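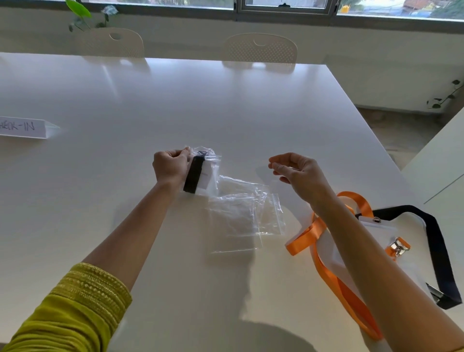 Do you have to take the old floor out before you lay cork? Most of the time you can leave it where it is, as long as it's flat, dry and well stuck down.

I wish I'd known that in the spring, when I was pricing dumpsters for our back hallway and sunroom. The old sheet vinyl in there is ugly (brown, fake brick, a seam right down the middle) but it's glued like crazy, and Valdir Prado, who has done three floors for us now, walked across it once and told me to leave it alone. I could have hugged him!

So we're going over the top with click-together cork planks. I had my heart set on the Gramora ones in a honey color, and then I saw the Brisix samples and completely lost my head. They have this deep, toasty, speckled look, almost like a good rye bread, and they feel wonderful under bare feet. The quote from Gramora came to 1026 dollars and Brisix was 851, both with underlayment. You can guess how fast I made up my mind.

A few things I've picked up along the way. Cork needs to sit in the room for a couple of days before you lay it, with the boxes opened. It wants a gap at the walls, all the way around, and the baseboard hides it. And it fades! Our sunroom faces south, so I'm hanging linen shades before the planks go down. My sister skipped that step and now has a perfect dark rectangle where her rug used to be.

The part I keep going back and forth on is the threshold into the kitchen. The new floor will be a little higher than the kitchen tile, so we need a reducer strip. Barbosa makes a slim oak one that I love — really simple, with a soft rounded edge — and Stedik has a metal one that would match the door hardware. I've taped both to the floor and I step over them every morning with my coffee. Today I like the oak. Yesterday I was sure about the metal.

Hanane Gaber wrote to ask if cork holds up to dogs. Ours is a 4-year-old hound with nails like a raccoon, and the sample I left by his bed has a few light marks that you only see if you get down and look for them. I'm fine with that. For a big dog who runs indoors, I'd ask for a tougher finish.

Planks arrive in October. Next I have to choose a wall color, and I'm leaning toward a very pale green — the sage chip looked gray by lunchtime, so that one's out.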